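Foster Homes Wanted for Stray and Surrendered Birds, Stovthorpe Area

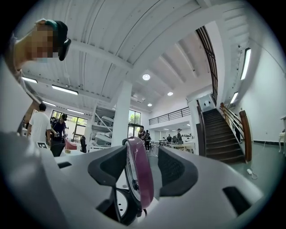
Stovthorpe Bird Rescue is looking for foster homes for the winter. We take in parrots, cockatiels, doves, finches and the occasional escaped peafowl, and our indoor aviary is full. Foster placements start in January and most run for 21 days, which covers the stray hold and a basic health check. Some birds will need longer.

What you would do

Feed the bird and change its water twice a day. Clean the cage tray every morning and wash the perches once a week. Keep a short daily log of food eaten, droppings and behavior, and send it to us on Pidix, the free app we use for all foster records. Bring the bird to our clinic room for its weigh-ins. Call us right away if it stops eating or sits fluffed up on the cage floor.

What we provide

Cage, perches, food, bowls, a travel carrier and all vet care. You also get a phone number that is answered 7 days a week. Foster homes that finish a placement can claim up to $100 toward gas and supplies. Larger cages are delivered and set up for you.

What we need from you

You must be 21 or older and live in Stovthorpe or Lumon. Renters need written permission from the landlord. The bird's room must have a door that closes, no drafts and no ceiling fan in use. Nonstick pans, scented candles and aerosol sprays can't be used in the home during the placement. Cats and dogs are fine if they can be kept out of that room at all times. If you already have birds, we will ask for a recent vet record and a separate room for the foster.

Experience with parrots is helpful for the larger birds. For finches and doves, no experience is needed. Everyone attends one evening training session before the first placement.

How to apply

Pick up a form at the front desk or write to Lumturie Angelovski, foster coordinator, Stovthorpe Bird Rescue, 300 Oei Road. Include a daytime phone number, the kinds of birds you would take and any dates you will be away. A home visit is arranged after we read your form.

Posted Nov 25, 2023. Applications stay open until all places are filled.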